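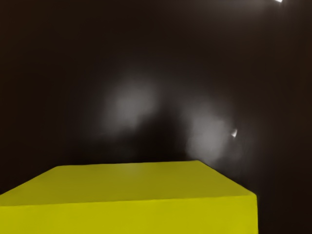

2024년 11월 8일 금요일, 작업노트

오늘은 하루 종일 장비 예산표랑 씨름했다. 시뮬레이션은 오전에 한 시간 돌리고 덮었고, 나머지는 전부 견적서와 메일이었다. 내년 상반기 구매 요청을 다음 주까지 올려야 해서 여기 정리해 둔다. 나중에 누가 물어보면 이 페이지 보여 주면 되니까!

일단 큰 덩어리부터. 팔은 결국 두 군데로 좁혀졌다. Clatness 쪽 소형 6축이랑 Gromdale 협동로봇. 가반하중만 보면 Gromdale이 여유 있는데, 우리가 실제로 집는 물건들 무게를 생각하면 그 여유가 다 돈이다. Clatness 본체가 1,142만 원, 컨트롤러 포함이고 설치비는 별도. 설치비를 왜 견적서 맨 뒷장에 작은 글씨로 넣는지 모르겠다(두 번이나 놓칠 뻔함). Gromdale은 금액을 아직 안 줬다. 지난주에 전화했을 때는 "곧 드리겠다"였고 오늘도 "곧 드리겠다"였다. 월요일에 한 번 더 전화해 보고 그래도 없으면 Clatness 단독으로 올릴 생각이다.

그리퍼는 Wynne 평행 그리퍼로 거의 마음을 굳혔다. 344만 원. 핑거 교체형이라 우리 쪽에서 깎아서 달 수 있고, 스트로크도 우리 블록 폭에 맞는다. 맞는다고 쓰고 보니 블록 폭을 시뮬레이션 값으로만 확인했네. 실물 치수랑 모델 치수가 다르면 곤란하니까 구매 올리기 전에 캘리퍼스로 꼭 재 볼 것. 예전에 치수 단위를 잘못 넣고 핑거를 통째로 다시 깎은 적이 있어서 이건 진짜 무섭다.

시뮬레이션 쪽 얘기도 좀 적자. 노란 블록을 어두운 배경 앞에 두고 렌더링하는 설정은 그대로 유지. 윤곽은 아주 잘 나온다. 블록 앞면이 쨍한 노랑이라 오른쪽 모서리 같은 데는 칼로 자른 것처럼 떨어지고, 윗면은 그보다 좀 탁하고 안쪽으로 갈수록 약간 어두워진다. 신경 쓰이는 건 배경에 뿌옇게 번지는 빛 두 덩어리다. 오른쪽 것은 블록 윗면 뒤쪽 모서리 근처까지 내려와 있고, 그 옆에 작고 뾰족한 하이라이트가 또 하나 있다. 분할 모델이 이런 걸 어떻게 받아들일지 따로 봐야 할 것 같다. 배경 재질의 반사값을 낮춘 버전이랑 지금 버전을 둘 다 돌려서 비교하기로. 반사를 다 없애고 학습시키면 실제 셀에서 고생할 게 뻔하니까 지금 버전도 버리지는 말자.

그래서 조명이 예산표에 새로 들어갔다. 원래는 없던 항목이다. 실제 셀을 어두운 칸막이로 두를 거면 칸막이 표면이 무광이어야 하고, 조명도 확산형으로 가야 한다. 아크릴은 싸고 예쁘지만 번들거려서 탈락. 무광 도장 패널로 알아보는 중인데 Handard에서 패널이랑 프로파일을 묶어서 664만 원을 불렀다. 처음엔 헉 했는데 문짝하고 안전 스위치까지 들어 있는 가격이라 따로따로 사는 것보다 나을 수도 있다. 안전 스위치 모델명이 견적서에 빠져 있어서 메일로 물어봤다. 컨트롤러 쪽 입력이랑 안 맞으면 릴레이를 또 사야 한다.

PC는 새로 안 산다! 지금 렌더링 돌리는 워크스테이션을 그대로 쓰고 저장장치만 늘린다. 그래픽카드 욕심이 없는 건 아닌데(매우 있음) 이번에 그걸 넣으면 조명이나 그리퍼 중 하나가 잘릴 분위기다. 카드 하나 때문에 손 없는 로봇팔을 세워 둘 수는 없지. 대신 야간에 렌더링 큐를 걸어 두는 걸로 버텨 본다. 큐 스크립트가 새벽에 한 번씩 죽는 문제는 아직 못 잡았다. 로그에는 메모리 얘기만 잔뜩 있다.

카메라는 보류. 손목에 달지 고정으로 갈지 아직 결정을 못 했는데 모델부터 고르는 건 순서가 아닌 것 같다. 손목에 달면 케이블 처리 때문에 그리퍼 브라켓을 다시 그려야 하고, 고정으로 가면 칸막이 위쪽에 보를 하나 더 넣어야 한다. 고정으로 갈 거면 Handard 주문 전에 말해 줘야 하니까 이 결정이 생각보다 급하다. 개인적으로는 고정 쪽인데, 팔이 블록을 가리는 각도가 얼마나 되는지 시뮬레이션에서 먼저 뽑아 보고 싶다. 카메라 위치만 바꿔 가면서 몇 장 돌리면 되는 일이라 주말 큐에 걸어 둠.

납기도 적어 둬야지. Clatness는 발주 후 40일이라고 하고, Wynne은 재고가 있다고 했다(있다고 "했다"). Handard는 도면 확정 후에 알려 준다고 함. 다 합쳐서 늦어도 6월 전에는 셀이 움직여야 하는데, 도면이 늦어지면 팔이 먼저 와서 박스째로 복도에 서 있게 된다. 복도는 안 된다. 지난번에 선반 들어왔을 때 한 소리 들었다.

예비비를 얼마로 잡을지가 애매하다. 케이블, 커넥터, 볼트 같은 자잘한 것들이 항상 예상보다 많이 나가는데 이걸 "기타"로 쓰면 반려되고 하나하나 쓰면 표가 끝이 없다. 작년 소모품 내역을 뽑아서 근거로 붙이는 게 제일 깔끔할 듯. 내역 파일은 공용 폴더에 있는데 시트 이름이 전부 "최종"이라 어느 게 진짜 최종인지부터 찾아야 한다.

할 일
실물 블록 폭, 높이 재서 모델 값이랑 대조
Gromdale 월요일 오전에 전화
Handard에 안전 스위치 모델명 다시 확인, 상부 보 추가 비용도 같이
반사값 낮춘 렌더 한 세트, 지금 설정으로 한 세트
그리퍼 핑거 초안 도면
설치비 항목을 본체랑 분리해서 표에 다시 넣기
작년 소모품 내역 찾기

예산표는 공용 폴더에 올려 뒀고 노란색으로 칠한 칸은 아직 확정이 안 된 금액이다. 고칠 거 있으면 칸에 바로 쓰지 말고 메모로 달아 주세요. 수식 깨지면 또 제가 고쳐야 합니다.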